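Colour in Interiors, Handout 2
Tutor: Mafalda Garcia

Accent colours and backgrounds

An accent is a colour used in a small amount against a larger area of something quieter. The eye goes to the place where the difference is greatest, so the size of the accent matters less than people expect. Read the chapter on contrast in Lodhi before the studio session.
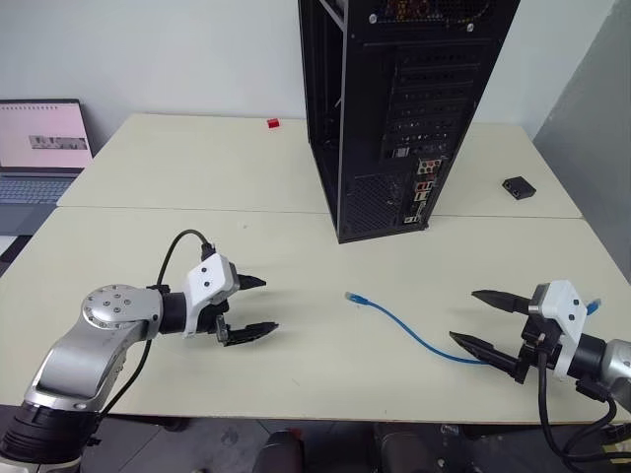

Strength of colour is called saturation. A grey has none, a pastel has a little, and a pure pigment has a lot. Against a white wall and cream-white tabletops, a small red cube is enough to act as an accent, while the pale pink on a laptop screen stays much closer to the background. Both are kinds of red.

For the exercise, paint up to 17 swatches from one tube of red, adding more white each time. Label the back of each card. Hand them in to Hakim Hartono.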